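30 May 2024

I slept badly and came to work early, so I could open the Rutov trial before the others arrived. It is the simulation package from Sakis, the one Seo-ah Ham found in spring. We have it free until September and after that it costs 423 each month, which is more than I expected. For this price I want to be sure.

The returns sorting cell was already prepared from yesterday. I moved the view down to the height of the table top, because I wished to check the gripper over the rim of the first bin.

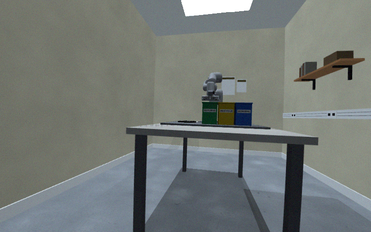

Rutov trial, sorting cell from the low view, gripper above the RETURNS bin.

The labels please me. I typed the words myself and they came out quite clear, although I still think "GENERAL" needs a darker color. The room is also nice, with a shelf and sockets on the wall, but I did not ask for a room and I could not find how to turn it off. I wrote this on my list for Sakis.

After lunch Sarla Kashyap called from Rirnau. Her team tried the Huerta kit last year, the real one with metal and cables, and she waited 40 days for one spare part. She told me to take the simulation first and be patient with the hardware. I think she is right, but I did not say yes immediately.

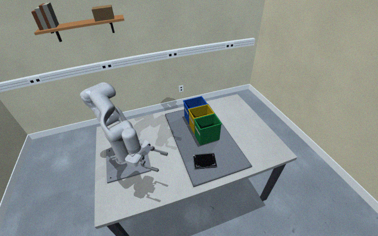
I spent most of the afternoon with the manual. It has 300 pages and the chapter about placing objects is the weakest. One page says that the mat can be turned freely, another page says that all values must be entered again after turning it. I wrote to the support and received a polite answer which did not answer. Seo-ah laughed when I read it to her, and then she wrote a second letter, much shorter than mine.

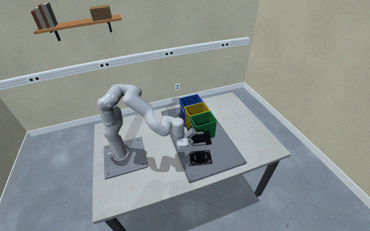

My plan is to let it do 100 runs during the night and read the log with my coffee. If the log is easy to understand, I will recommend the one-year license, but only one seat. Seo-ah wants two. We will discuss it tomorrow, and I must also remember to send Sarla the price list, I promised it twice already.

It rained on the way home and I had no umbrella. Soup, then bed.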